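Resting meat out of the fridge before cooking: does it do anything?

Forum: Kitchen and Barbecue > Meat

wattlebird
I've been told all my life to take the steak out of the fridge well before it goes in the pan so it "comes up to room temperature". My dad did it, every recipe says it, and the bloke behind the counter at Manico told me the same thing again last week when I picked up some thick-cut rump. Two hours, he said, for anything that thick.

I don't believe it any more. Two hours on a bench in September, in my kitchen, and the middle of that thing was still cold as charity. I poked a thermometer in the side and it had barely budged. Meanwhile the outside had gone dull and sticky and the dog had been staring at it the entire time.

Has anyone tested this properly, or are we all just repeating what we read on the back of a rub packet?

bunyip_smoker
It's for even cooking. Cold meat in a hot pan goes grey on the outside before the centre gets there. I've always done it and my steaks are good. Don't overthink it.

wattlebird
That's my point though. If the centre is still fridge cold after two hours, what exactly has been made even? You've warmed the outer bit, the part that was never going to have trouble cooking.

And "my steaks are good" covers every method there is. My neighbour boils his snags first and he reckons they're good too.

tin_shed_cook
Snags are allowed to be boiled first, I'll fight you.

On the actual question, thickness matters more than anything else. A thin minute steak will warm through on the bench while you're peeling the spuds, and a thin steak is the one cut where you'd prefer it stayed cold. So the trick works best on the cut that needs it least. I gave up years ago and take mine straight from fridge to pan, dried hard with paper towel first. Dry surface is what gets you colour.

bunyip_smoker
Dry surface and tempered. You can do both.

tin_shed_cook
You can. You can also say grace over it. I'm asking which of the two you'd notice if I left it out.

kelpiekate
Food safety person here (canteen, nothing glamorous). I'm not going to shriek at anyone about one steak on a bench, but I do get tired of "room temperature" being treated as if it's a number. Which room? My kitchen in the morning with the back door open is 16 degrees. The same kitchen in late summer with the oven going is another planet. A recipe that says "leave it out until it reaches room temperature" has told you nothing at all, and then people leave a roast out half the day on the strength of it.

If you must, 20 minutes, covered, away from the window, and get on with your life.

paddock2plate
20 minutes does nothing, you might as well skip it.

kelpiekate
Yes. That is more or less where I was heading.

bunyip_smoker
Fine, but what about the Oltero trays? The ones with the thick metal base that pull the chill out. My brother-in-law has the big one and he swears it halves the time.

wattlebird
I looked those up. $930 for the large one with the stand. Nine hundred and thirty dollars for a slab of metal to put your dinner on so it can become slightly less cold. You could buy a lot of rump.

I'll grant that a heavy metal surface moves heat faster than a wooden board, that bit isn't magic. But it only touches one side, so you'd be flipping the thing over like a pancake, and if it's true that a bit of warming doesn't matter, then doing it faster doesn't matter either.

paddock2plate
We've got the small one at work. It thaws prawns quickly. That's the nicest thing I can say about it. For a thick steak I couldn't pick the difference from an upturned frying pan, and the upturned frying pan was already in the cupboard.

tin_shed_cook
Upturned frying pan is going in my signature.

swampgum
I went to one of the Swati butchery and cooking afternoons over in Lollach and this very thing came up. I'll be fair to them, it was a decent few hours and the person running it knew how to handle a knife. But the claims got looser as the day went on. We were told the room itself was "ideal for tempering" owing to the light and the airflow, and when I asked what light had to do with it I got a long answer about relaxing the fibres.

Relaxing the fibres! It's a muscle from an animal that has been dead for quite some time. It's as relaxed as it's going to get.

wattlebird
Light is a new one. What was the room like? If they had a breeze across the meat I could see the surface drying off a bit, which might be the whole effect they're crediting to temperature.

swampgum
Put it this way, it's a nice bright room and I wouldn't call any of it scientific. Big windows in dark frames, white walls, white ceiling. Judge for yourself, room first and then the meat.
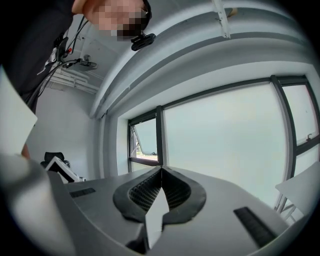
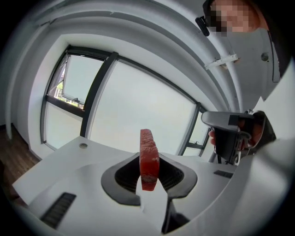 kelpiekate
I'd be wary of "light and airflow" there. That's a lot of glass. On a sunny arvo anything sitting near a window like that gets warm on one face and stays cold on the other, and then you've got the opposite of even. I can see one pane tilted open but you can't tell from a picture how much air is moving, or whether any of it reaches the bench.

The colour on the meat is lovely, I'll say that. Moist-looking though. If that went in my pan I'd be patting it down first whatever its temperature.

tin_shed_cook
Agreed on the surface. Looks like a good thick piece too, so it's exactly the sort of thing where the middle would laugh at your two hours. Is it beef? With that shape and that red it could nearly pass for tuna.

swampgum
I'll leave you all to squabble over that one. The lecture was meant to cover anything red and thick, tuna included, which was another thing that bothered me. They gave the same resting advice for fish and for beef. Tuna you generally want rare in the middle, so why on earth would you go out of your way to warm it up?

paddock2plate
Straight out of the fridge for tuna, every time. I'll die on that hill. A cold centre is a free insurance policy. Hot pan, quick on each face, off.

bunyip_smoker
Okay, tuna I'll give you. I've never rested tuna and I've never met anybody who did.

I still think you're all being too hard on it for beef. When I do a thick rib eye over charcoal it goes on for ages at low heat and then gets seared at the end. If it starts a few degrees warmer it gets there sooner. That's just arithmetic.

wattlebird
Sooner by how much? If you're cooking low and slow you've got time to burn, so knocking a couple of minutes off the cook by adding two hours at the front isn't a saving. And at low heat the evenness comes from the low heat. You've found the thing that works and you're giving the credit to the bench.

bunyip_smoker
It's part of the routine. Meat comes out, I light the fire, I have a beer, I look at the meat.

tin_shed_cook
Now that's an argument I can respect.

kelpiekate
Salt it while you're looking at it, at least. Or better, salt it the night before and leave it uncovered on a rack in the fridge. That gives you the dry outside everybody's chasing and the meat never leaves the cold. I'd put that up against any amount of bench time.

paddock2plate
Second the rack. Bottom shelf with a tray under it so it doesn't drip on the lettuce.

swampgum
They didn't mention salting overnight at all, which now annoys me more than the fibres did. Plenty of time spent on which direction the bench should face.

wattlebird
Right. I've got two pieces of the Manico rump left, cut off the same bit. One is coming out at lunch and sitting on the bench, the other stays in the fridge until the pan is smoking. Same pan, same oil, both dried. My wife will get them sliced and won't be told which is which. I'll stick the thermometer in both before they go on and write down what it says.

bunyip_smoker
One go isn't a test.

wattlebird
It's one more go than the bloke at the counter has done.

bunyip_smoker
You don't know that. He might have a whole notebook.

kelpiekate
Cover the one on the bench, please. And move the dog.

paddock2plate
If they taste the same, are you going to go back in and tell him?

wattlebird
No, he gives me the good end of the rump. I'll nod and say two hours, thanks mate.

tin_shed_cook
Post the readings when you've got them. And if anybody wants an upturned frying pan, lightly used, mine's going for $930, stand not included.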